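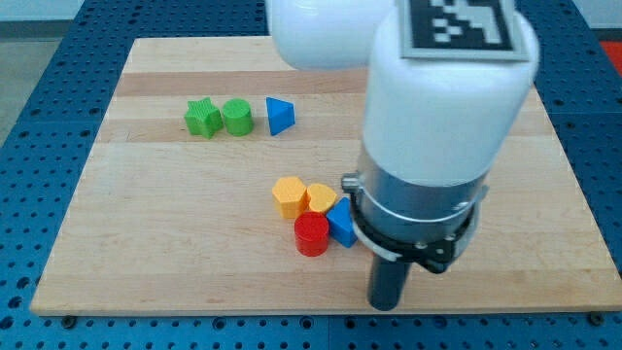
Harish Ahuja

Pralik Shape Blocks: Common Questions

Updated Aug 29, 2022

Which shapes are in the set?
The small set has seven blocks. Star, cylinder, triangle, pentagon and heart are the ones people ask for by name. Colors include green, blue and a golden yellow.

Can two blocks be the same color?
Yes. The star and one of the cylinders are both green, so sorting by color and sorting by shape give different groups. Start with color for younger children.

Does the board come with the blocks?
No, it is sold separately. It is a square wooden board in pale strips, some cream and some closer to honey. No two have the same pattern.

Can I fasten the board down?
Yes - use two small fasteners along the front edge. Tighten them by hand.

How do I clean everything?
Wipe the blocks with a damp cloth. Don't soak the board. Oil it once a year; I do mine in December.

I lost a block. Can I buy just one?
Single blocks are $4 each, shipping included. Tell me the shape and the color.

Do you sell to schools?
Yes, through Skukach. Allow an extra week for orders of more than one set.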